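Terrazzo in the sewing corner

We moved into the Delten apartment in November, and the one thing I asked for was a corner of my own. Dušan got the closet by the front door for his bikes. I got the end of the back room, where the wall juts out and makes a nook too small for a bed and too big to leave alone.

The walls there were beige and scuffed from whoever lived here before us. Painting was allowed under the lease, but only if we painted it back to beige when we left, and I have done that once in my life and don't want to do it again. So I decided on panels. They stand up by themselves against the wall, they don't need nails, and they can come with us to the next place.

I spent far too long picking a print. I ordered samples in a small green leaf, a plain gray linen look and a terrazzo, and taped all of them to the wall for a couple of weeks. The leaf looked fine in the morning and muddy by supper. The linen one looked like an office. My sister-in-law Nataša liked the linen and still brings it up. I kept going back to the terrazzo, which has a white ground and big odd-shaped chips in black, mustard, pink and a washed-out blue. My grandmother had a terrazzo floor in her hallway, although hers was brown and green and nothing like this.

The panels came from a small print shop in Irnton. The total was 200 dollars with delivery, which was more than I had planned on. The other place I tried wanted nearly the same and couldn't tell me when they would ship. Arben helped me carry them up, 3 flights, with one stop so he could complain about his shoulder.

Getting them to meet properly took most of an afternoon. The floor in the back room slopes toward the window, so two straight edges put next to each other make a gap at the top that you could slide a magazine into. I tried folded cardboard under one side, then a strip of felt. Felt was better. Then I bought a metal corner post to go between them. I was worried it would look like part of a shower stall, but I don't notice it now.

The chips don't line up from one side to the other. I thought this would bother me more than it does. If you want a print that runs around a corner without a break, ask before you order. I didn't ask.

For the table I wanted something I could wipe down. Fabric chalk gets everywhere, and I drink coffee while I cut. Elspeth Semple downstairs was getting rid of a table with a marble-pattern top in gray, and she let me have it for a jar of plum jam and some help hemming curtains. The curtains are still in a bag by my chair. Elspeth, if you are reading this, they are next.

I know terrazzo and marble together is a lot. Dušan said so the first night, and then he said it again when his mother visited. 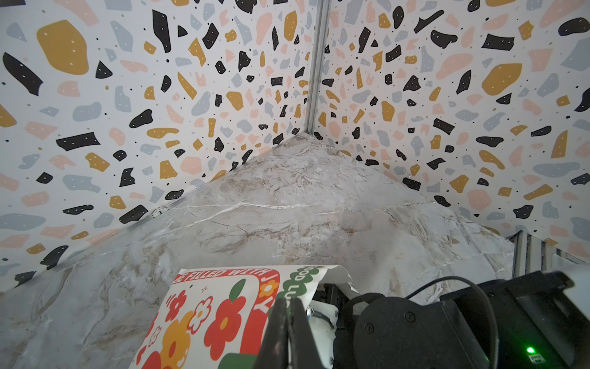 Posted by Sosina Gebremichael
Filed under: Apartment, Sewing

The flowered sheet is for a duvet cover. I bought it for the print and it has been washed and folded a few times without getting any further. I want to cut it down for the narrow bed and use what is left for pillowcases, so I need to work out how much I lose to the hems before I touch it with scissors.

A few things are still on my list for the corner. I need a better lamp, one that clamps on and doesn't take up table space. I need somewhere for thread, which is living in a cookie tin at the moment. And the felt under the left panel has started to creep out toward the room, so I'll have to lift everything and trim it.

Two people asked about cleaning the panels. I use a damp cloth and a drop of dish soap, then a dry cloth. I haven't tried anything stronger and the shop told me not to.

If I did it over, I would hold the sample against the tabletop as well as the wall. I only looked at it against the wall. The pattern is bigger than I expected from a sample the size of a paperback, and with the table pushed up close the black shapes are the first thing you see when you sit down. I'm used to them now. Dušan is getting there.

The duvet cover will get its own post when it's done.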